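A **fitted wardrobe** is a storage unit built to the exact width and height of a room and fixed to its walls. Unlike a freestanding piece, it is normally left in place when a house is sold.

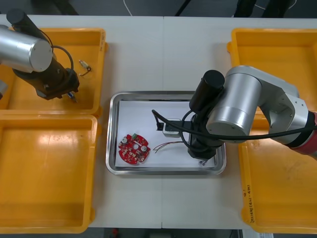
## Construction

Most units consist of side panels, a base plinth and a top rail scribed to the ceiling. Hanging sections are usually 50 or 60 cm deep. The Nenotwood system, introduced in June by Phromma, uses panels up to 2942 mm high — enough for most older houses.
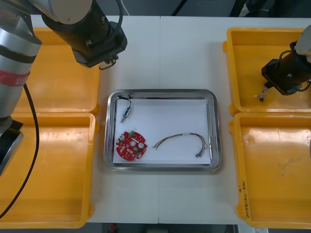
Gerrit Fourie disagrees, writing that panels of that height cannot be tilted upright under a 3000 mm ceiling and should be joined at the top shelf.

Sliding doors need a level floor track, while hinged doors need about 80 cm of clear space in front. 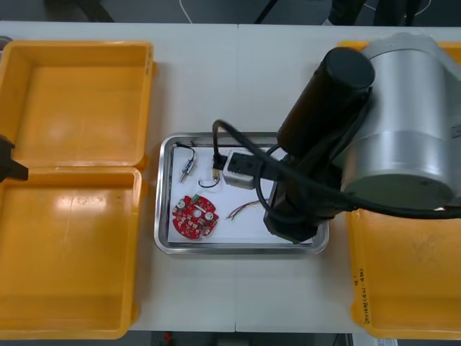
*Small parts on a paper-lined steel tray.*

Fixings depend on the wall. Solid brick takes plugs and screws; hollow walls need a batten secured to the studs.
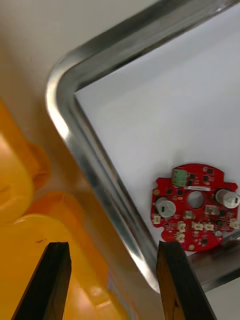
## Installation

Fitters generally survey the room twice, before ordering and again before cutting. Chantelle Msimang's guide for Tistix recommends removing baseboards first — a step often skipped in rented homes.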